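From: Natália Pacheco
To: tidy-house list
Date: 2015-11-20
Subject: Re: the table that eats things

Hui-mei Mak wrote:
> I give up on the dining table. I clear it at night and by breakfast
> it has grown a crop. Batteries, coupons, little packets of who knows
> what. My sister swears by a basket at one end. Does that work or do
> you end up with a full basket AND a full table?

Both, for the first month. I speak as someone who pulled 89 things out of hers in September and recognized maybe half of them. One was a key. We have no idea what it opens and we are all too scared to throw it out.

What helped here was making the basket smaller. The first one was an Umby tub big enough to bathe a dog in, and it was treated as a landfill. The one we have now holds a few days of junk and then starts to look embarrassing, at which point somebody (me) empties it. Plain plastic is fine. Don't buy a pretty one, you will start keeping pretty things in it.

Packets are the worst. Anything flat and shiny gets put down "for a minute" and by the weekend it has company. Ours go in a shoebox in the cupboard, standing up like file cards, and if the shoebox is full the oldest one gets used or tossed. Gadgets go back to whoever's they are. I leave them on the owner's pillow, which has been called passive aggressive and I suppose it is.

Cristóvão asked last week about wax for the wood. I used the Mokent one, 6 months ago now, and it's holding up. Go along the grain and use less than you think.

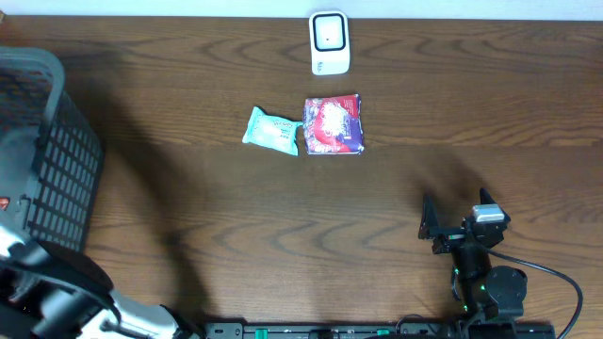 As for the nightly clearing, I'd drop it. I do mine after lunch, when I still have some will to live, and let the evening stuff sit. Youssra does hers at 6 in the morning but she also irons towels.

Natália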